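How many demos before a two-arm policy stops embarrassing me?

Asked 9 January 2023
227 views - 3 shares

I'm teleoperating a pair of small arms to collect examples for a pick-up-and-hand-over task with flat white cards. So far I have 70 episodes, all recorded by me, mostly after dinner. The trained policy reaches for the card with great confidence and closes its fingers next to it. Then it lifts the nothing and offers it to the other arm, very politely.

Loss curve looks fine. Do I need more data or different data? I'd like to know before I give up the rest of my evenings.

2 answers

Answer 1 (accepted, 39 votes)
Zodwa Dlamini

Different first, then more. I ran data collection on the Bradum project and we made every mistake on offer, some of them twice.

Go back and watch your episodes at double speed. I'd bet the card starts in nearly the same spot every time, because your hand put it there and your hand is lazy. Mine was. Tape a grid to a sheet of paper, draw start positions at random, and obey the paper even when it picks an annoying corner. Rotate the card too.

Then look at your pauses. People stop mid-reach to think, or to scratch, and the policy learns that stopping is part of the job. We had one operator, Siriwan, whose episodes all had a long meditative hover before the grasp. The trained arm hovered exactly like her. We trimmed idle stretches down and it got a lot less spiritual.

Keep some near misses where you recover - fingers close short, you open, shift over, try again. Throw out the ones where you gave up and swore. If every example is perfect, the policy has never seen the place it ends up in after its first small error, and it's on its own from there.

Change what's under the work as well. We swapped mats between sessions and left the busy ones in the rotation, flowers and all, with the odd bit of stuff standing around that had nothing to do with the task.

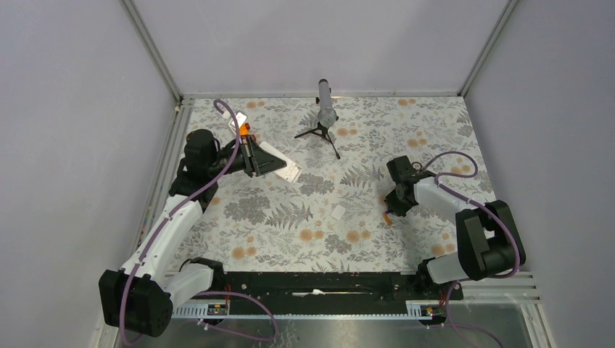 Write down which mat goes with which session, or you will spend a morning in June trying to work it out from file dates. Also hold back one mat completely and only use it for testing. Our first honest score came from doing that. It was 19 percent, and I went for a walk.

Try 70 new ones with all of the above before you decide you need a thousand.

Answer 2 (2 votes)
bondell_fan

just use a bigger model. worked for me on a different robot with a different task

Comments (4)

pkettle: "Lifts the nothing" is also what mine does. Check that your camera and joint timestamps line up. Mine were off by a few frames and no amount of data was going to fix it.

Original poster: Watched them back. The card is in the same place in 61 out of 70. I have no defense.

Zodwa Dlamini: That's nine more than I expected to be different.

eltex_refugee: Does trimming the pauses mess up the part where one arm waits for the other? Ours started snatching.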